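Queijaria Haddad encerra produção e deixa 106 queijos à procura de dono

23/07/20

A Queijaria Haddad, de Grardale, anunciou que deixa de fabricar no fim do mês. O comunicado, publicado na página da empresa numa hora em que quase toda a gente janta, culpa a subida do preço do leite de ovelha, a perda do contrato com os supermercados Seltel e uma máquina de embalar que, nas palavras da casa, "nunca se adaptou a nós".

A empresa fazia um queijo curado de casca lavada, premiado na feira de Skelldale e temido nos transportes públicos. Em janeiro ainda falava em expansão. Chegou a encomendar prateleiras novas, que continuam por montar e entram agora na lista de bens à venda, com 75 moldes e uma câmara de cura.

A produção, que já tinha chegado aos 70 quilos por dia, caiu para 17 na primavera, quando os restaurantes fecharam. As vendas pela internet ajudaram pouco – um queijo que atravessa o país em julho chega, digamos, com opiniões próprias.

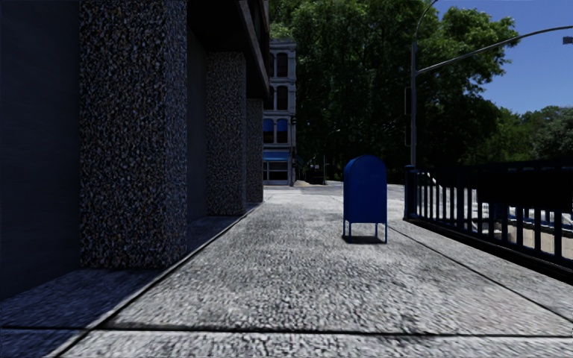 O que acontece às encomendas

Quem já pagou recebe o queijo ou o dinheiro, à escolha, desde que responda à mensagem enviada pela empresa. Os vales de oferta são aceites na loja da fábrica até ao último dia, mas não dão troco.

Restam 106 queijos na cura, vendidos inteiros e sem reserva. A loja avisa que não corta metades, política que manteve nos bons tempos e que não tenciona rever agora.

Quanto à receita, a Haddad diz ter recebido duas propostas de compra e recusado ambas. Uma delas previa uma versão light.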